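Drotora notebook, card work

Weekly iron tablets, student record card, second version

The cards came back! All the bundles from the Lerville schools are in the building, and I have been through enough of them to say that the fold-over card is a big step up from the old sheet. Notes while it's fresh. Eilidh, please scribble over anything I've got wrong, especially the bit on the Lodier bundles, as you were in the room and I wasn't.

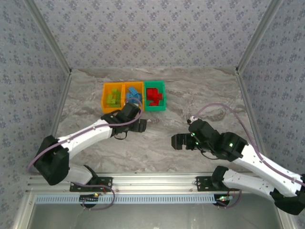
Tadeusz Jasińska
Entered 14 January 2026 | Shared with: card group, school health desk

What we have. 2163 cards in, from 24 schools. Each card covers one student for one term, with a box per week. The student ticks after taking the tablet, the teacher initials at the end of the month, and there is a line at the bottom for "how did you feel this week" that we nearly dropped in May. So glad we kept it. People wrote on it! Some wrote in the margin when the line ran out, and two or three went over onto the back and kept going.

First read. 209 cards have a problem that stops us from using the weekly boxes as they are. Nearly always it's one of these: ticks start in the wrong week and march on from there, or a whole month is ticked in one go in the same pen with the same slant. The second kind I am leaving alone for now. It could be a student catching up on the card after taking every tablet on time, and I don't want us throwing out good weeks on a hunch. I've put a paper flag on those and written the school code on the flag.

The wrong-week cards are our fault. Look at the inside fold: the first box sits right on the crease, and if the card has been in a pocket the number rubs off. So students start at the next box that has a number on it, which is a perfectly sensible thing to do. Move the grid down one line and I think most of it goes away.

Thân version. The translated card reads much better now. The first draft had a very formal word for "tired" that made one teacher laugh out loud, and the new one is what a fifteen-year-old would say to a friend. The one thing still bothering me is the sentence on side effects. In English it says an upset stomach can happen and to tell the nurse if it goes on. In the Thân version it comes out sterner, closer to "report this." That could put a student off the tablets, or off the nurse, and I'd hate either. Eilidh has asked for a softer wording. Waiting on that before anything goes to print.

Lodier bundles. These came in with rubber bands round each class and a cover note, and I could have hugged whoever did it. They also show what happens when the tablet day gets moved. The school switched the day partway through the term for exams, and for the weeks around the switch the ticks are all over the place, then settle again. Eilidh says the students asked for a reminder on the board and the teacher put one up, and that fits with where the ticks settle. Not proof of anything, but I'd like to try a board reminder on purpose next term and see.

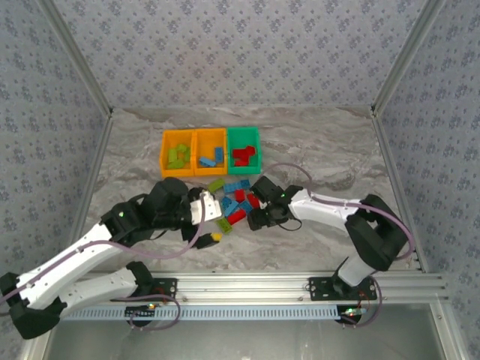 Sorting went faster once we stopped trying to enter data and check quality in the same pass. My first go was to read a card, decide if it was usable, type it in, and go on to the next, and I kept losing the thread at the deciding part. Now we sort first and type later, three piles: clean, flagged, and comment to be read in full. It's the same setup as those three open bins side by side, with the lime-green blocks together in the yellow-orange one and the loose blocks still out on the tabletop in front. You can see straight off what's been dealt with and what hasn't, and with paper I want exactly that. My piles kept sliding into each other, so I've moved to proper trays. A card with a comment and a problem goes in the comment tray with a flag on it. Please don't make a fourth pile for these, I tried it and forgot it existed over lunch.

Comments. I have only read one tray's worth, and I am loving them. A lot of "fine" and "ok," as you'd expect. Then come the ones about taste, and a good number about taking the tablet on an empty stomach in the morning and feeling queasy through first period. We tell students to take it after food. But the tablets get handed out at morning assembly, and plenty of them haven't eaten yet. So the advice on the card and the time on the school schedule pull against each other, and the students have spotted it before we did. I want to take this to the school health desk with the actual comments typed up (no names, no school codes).

A few students wrote that they had told a younger sister or a cousin about the tablets. We don't have a box for that and I don't think we should add one, but I've copied those lines onto a separate page because they cheered me up.

Changes for the next print, so far:

Grid down one line, off the crease.
Week numbers bigger, and printed at both ends of the row.
Comment line becomes two lines.
A small space for "tablet day changed on" with a date, for the teacher.
Thân side-effects wording, when it comes.
Card stock stays the same. It held up very well, even the ones that had plainly been through a bag with a leaking pen.

Print run is 2000 to begin with. That's fewer than we got back this time, I know. I'd like the new grid out in some of the schools while the others use up the old stock, and then we can put the two side by side and see if the wrong-week problem really shrinks. Eilidh is choosing which schools get which, and she'll do it by drawing slips so neither of us can play favorites.

Still open: what to do about students who moved schools mid-term and have two cards. I have found some pairs by luck, going by handwriting, and that is no way to run things. Could the second card carry the number of the first? Ask the Lodier office how they handle transfers for the vaccination book, they must have hit this already.

Tomorrow: second tray of comments, then the flagged ones with Eilidh, one of us reading out and the other writing. Bring more paper flags.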